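Notebook, film catalog clean-up, Orkevcombe archive
October, Saturday, started 9:40

Picking up the documentary shelf where Inès left it. 928 title records in the export from Lindqvist, and the running times don't agree with the prints. Working rule until somebody objects: the running time field takes the measured length of the element we hold, and the distributor's figure moves to notes.

Suteck scanner warmed up and stable by 10:15. Reel 2 of the harbor documentary measured twice at 24 fps, same frame count both times. Catalog gives 120 minutes. Measured length is short of that by most of a reel. Either a reel is missing or the catalog copied the TV slot with its breaks. Leader on the last reel is original, so I lean toward the TV slot. 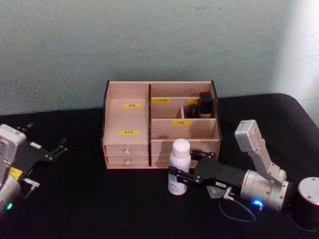
Craig Lindsay disagrees and wants the rule changed: keep the distributor's time in the main field, since that is what programmers search on, and put ours in a second field marked "measured." He points out that a short element should never silently redefine the work. Fair. Both fields go in. Script edited, dry run clean, not committed yet.

Release year is the next mess. Records mix festival premiere, theatrical release and disc release in one column. Split into three. Blank if unknown, no guessing from the copyright line.

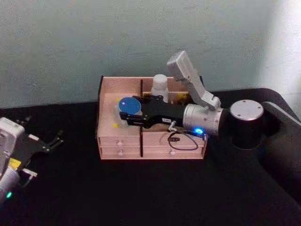
Desktop organizer, drawers at the base.

11:50. Duplicate check. Matching on title alone pairs remakes with originals. Title plus director plus country works better but misses transliterated names. Abhishek's normalizer handles most of those; it still fails on double-barreled surnames. Logged, left for him.

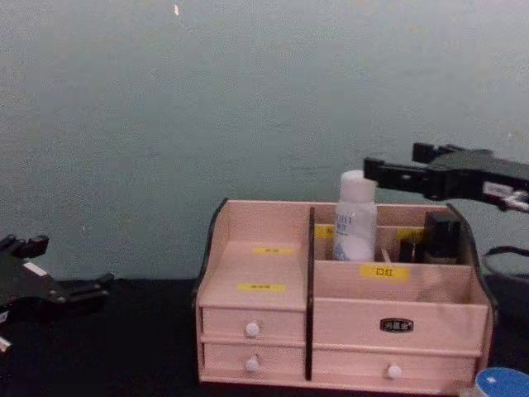
Organizer, yellow labels on the left side.

Audio. The Bavero player reports the optical track as mono on two titles that the sheets call stereo. Listened on headphones, both channels identical. Changed to "mono (dual)" pending Andor's check of the negative reports.
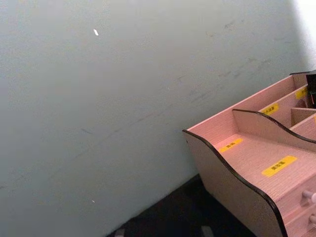

Projection test for the October screening is still open. I want the opening of the harbor film on a plain surface before booking the hall, mainly to judge the density shift at the reel change. The blue-grey wall is flat and matte enough for a focus check, but the scuffs and the small white speck near the top would read as print dirt, so no grading decisions off it. Ask Sandrine for the portable screen.

To do: commit the two-field change, rerun the export, find the lab invoice for the last reel.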